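4.2 Why towels are harder than they look

I went into this part of the study thinking towels would be the easy bit (I fold them every night, how bad could it be?), and then Dorota Duda and I spent most of October arguing over what "folded" even means. Miłosz Makowska had already sorted our 1041 household items into groups, and the small towels ended up in a group of their own, 200 of them, mostly with trimmed edges and a hanging loop.

The loop matters a lot! When a towel is bunched up, you can't easily tell which side is the long one, but a loop is sewn to an edge, so once you spot it you've got a place to start. Figure 8 shows what I mean. The left part is all scrunched into a kind of triangle, the right part lies flatter, and the little white loop sticks out near the bottom. I'd start there every time. Dorota would go for the white trim and follow it to a corner, and I'll admit her way works better on the Lellari towels, where the loops are tiny.

We scored both approaches the same way, with the Szewczyk folding scale, and we left printed logos out of the scoring completely. They're fun to look at, but some towels have them and plenty don't. The scores for each group are in the next section.
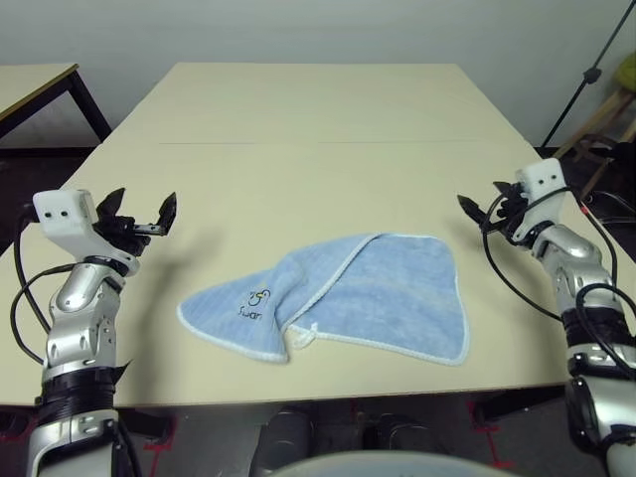 Figure 8. Light blue towel with white trim, partly folded, "Swan" print at left.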